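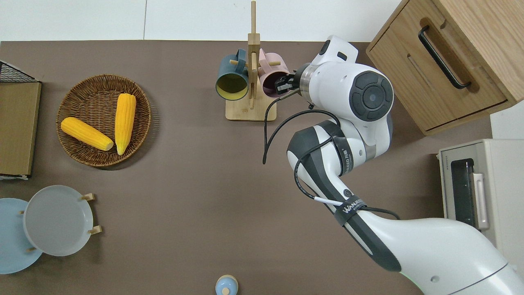 Are you sure it's the controller? asks a comment left in the margin of my February pages, in green pen. It goes on: my kiln did the same thing for a year and it was the thermocouple, the tip had crept back into the wall and was reading the brick instead of the air. Check that before you spend money!

OK, green pen, fair point. So that was the job for today.

18th May, bisque firing, the Fidholm kiln, middle and bottom shelves only

Set it to 900 C with a 30 minute hold at the top, same as always. The display said 900 and sat there looking very pleased with itself. My own probe, poked in through the spy hole on the middle shelf, said 941. That's a big gap for a bisque, and it explains a lot about the last batch of mugs (glaze sitting on them like paint, hardly soaking in at all, and me blaming the glaze for weeks).

Once it was all cold I pulled the thermocouple. The tip was well back inside the sleeve, maybe a finger's width short of where it should be. I pushed it forward, tightened the little screw, and the screw promptly stripped. Of course it did. There's a twist of kiln wire holding it for now, so please don't lean the shelves against that side until I've found a proper replacement.

I haven't fired again with the tip in the new position, so I don't know yet if that's the whole story. The controller could still be off too. Next firing I want the probe in the same spot, same program, and the same kind of load, or the numbers won't mean much.

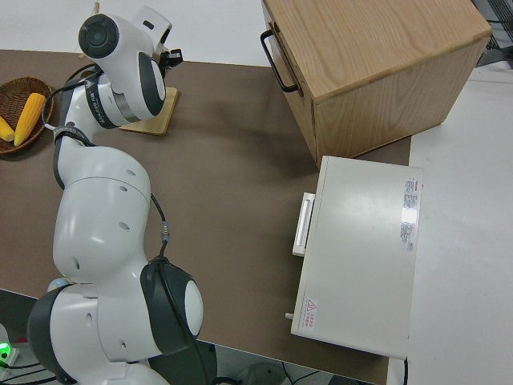
Other things from the same load. The Brondbridge clay came out fine, nice and pink, no cracks in the handles. The Clomeo clay is another matter. 2 bowls had split right across the foot, both from the back of the bottom shelf, and I'm fairly sure I trimmed those too thin and dried them too fast next to the radiator. I don't think the kiln did that one. The rest of the Clomeo pieces ring nicely when you tap them.

I also tried the Yeon white slip on a few tiles, brushed on at three thicknesses. The thin coat is patchy, the thick coat is flaking at the corners, the middle one is lovely! Smooth, a bit creamy, takes a pencil line well. I forgot to write down how much water I added (I know, I know) so I'll have to mix it again and weigh everything this time. Tiles are in the shoebox on the glaze shelf, marked on the back with iron wash.

To order: thermocouple screw, more kiln wash, a new sponge for whoever keeps taking mine. Leave the lid propped overnight, the bottom bricks still felt damp where I patched them.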